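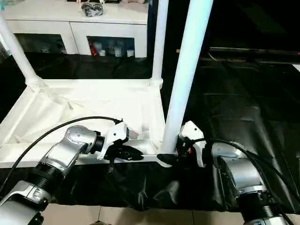 Zwei silberne Roboterarme mit weißen Greifern

Über uns

Die Musikschule Dreßler hat als Wohnzimmerunterricht angefangen, mit einem Klavier, das sich nur mit Mühe durch die Tür bringen ließ, und einer Handvoll Kinder aus der Nachbarschaft. Heute unterrichten wir Kinder, Jugendliche und Erwachsene, und das Klavier von damals steht immer noch bei uns - frisch gestimmt und jeden Tag in Gebrauch! Wer bei uns anfängt, muss keine Noten lesen können. Ein Instrument braucht man am Anfang auch nicht, wir verleihen Geigen, Bratschen und Celli in allen gängigen Größen.
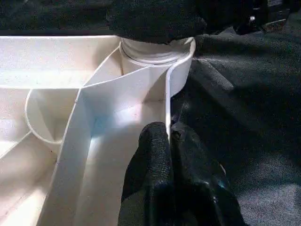

Fachbereich Streichinstrumente

Den Fachbereich leitet Kimie Furukawa. Sie unterrichtet Geige und Bratsche und hat eine große Schwäche für Duette, weshalb fast jede Stunde bei ihr mit einem gemeinsamen Stück endet. Katsuhiko Sakamoto gibt Cellounterricht, auch für Leute, die nach langer Pause wieder einsteigen möchten (davon gibt es erstaunlich viele, und wir freuen uns über jeden). Kontrabass liegt bei Priit Siliņa. Für die kleineren Schüler gibt es Achtelbässe, und die klingen wunderbar brummig.

Einzelstunden dauern 30 oder 45 Minuten. Dazu kommt das Zusammenspiel, das uns besonders am Herzen liegt: Schon nach ein paar Monaten kann man im Anfängerensemble mitmachen, auch wenn man erst die leeren Saiten sicher streicht. Die Stimmen dafür schreibt Kimie Furukawa selbst, und zwar so, dass auch die einfachste davon im Stück wirklich gebraucht wird.

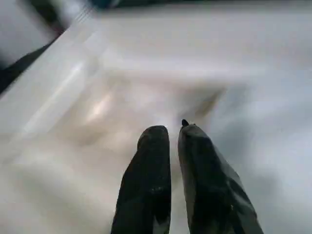 Am Donnerstag probt dann abends das große Streichorchester, in dem zurzeit 49 Leute spielen. Auf den Pulten liegt gerade ein Programm mit nordischen Tänzen und zwei Sätzen Telemann, das wir im November aufführen. Unsere Notenbibliothek umfasst inzwischen fast 800 Ausgaben, und ausleihen darf daraus jeder, der bei uns Unterricht hat. Osamu Okabe hält sie in Ordnung und findet auch dann etwas Passendes, wenn man nur die Melodie vorsummen kann. 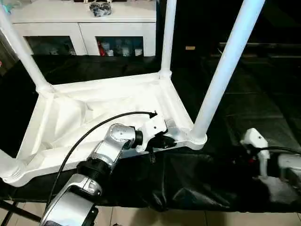 Rasmus Juška: Ich habe mit 41 zum ersten Mal ein Cello in der Hand gehabt und war sicher, dass ich im Ensemble nur störe. Beim ersten Konzert hatte ich ganze acht Töne zu spielen, und die habe ich wochenlang geübt. Jetzt sitze ich am dritten Pult und will gar nicht mehr weg.

Eine Probestunde ist kostenlos und kann das ganze Jahr über vereinbart werden. Bei den Orchesterproben darf man ebenfalls zuhören, einfach leise hereinkommen und sich einen Platz suchen. Leihinstrumente bitte vorab im Büro reservieren, die halben Geigen sind nach den Sommerferien schnell vergeben.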